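4 de julho de 2024

Terceira semana de teste com o sérum Dumum no antebraço esquerdo. Aplicação às 7h e às 22h, duas gotas, pele seca. O direito continua só com o hidratante Satden, sem perfume, para servir de comparação. Leitura do corneómetro hoje de manhã: sem diferença que valha a pena anotar a vermelho. A textura incomoda-me mais do que os números. Faz rolinhos quando se põe protetor solar por cima antes de dez minutos.

Refiz a conta do custo por uso. O frasco traz 24 ml e custou 235 coroas. Com o conta-gotas antigo saíam gotas maiores; com o novo o frasco dura mais, mas a dose deixa de ser a do rótulo. Vou manter o antigo até ao fim do teste, senão perco a série.

À tarde, verniz. A base Quispe secou ao toque dentro do prazo indicado, a segunda camada não. Suspeito da humidade da cave. A Orsolya Deák acha que é o diluente e quer repetir tudo com um lote fechado — concordo, embora isso atire o relatório para agosto. A folha de registos já vai em 1.768 linhas e metade das observações está escrita em abreviaturas que só eu entendo. Passar a limpo antes de a entregar.

Experimentei também o batom mate da Cadside. Boa cobertura, transfere para a chávena, sai mal com água micelar e bem com óleo. Lábios secos ao fim da tarde, sem ardor. Nota provisória mantida.

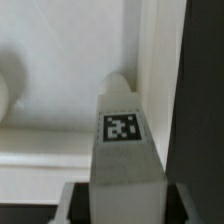 Grupo de Ensaios de Cosmética — Caderno de bancada

A Zoila Mosquera respondeu sobre os pigmentos: o tom 2 tem mais óxido de ferro do que a ficha dizia, o que explica o desvio para o alaranjado nas minhas amostras. Pediu as fotografias com luz neutra. Faltam-me as do pulso.

Amanhã: lavar os pincéis com sabão neutro, comprar acetona, começar o novo frasco de base e anotar a hora de abertura. Não usar esfoliante até sábado da leitura final, correção, até à leitura final.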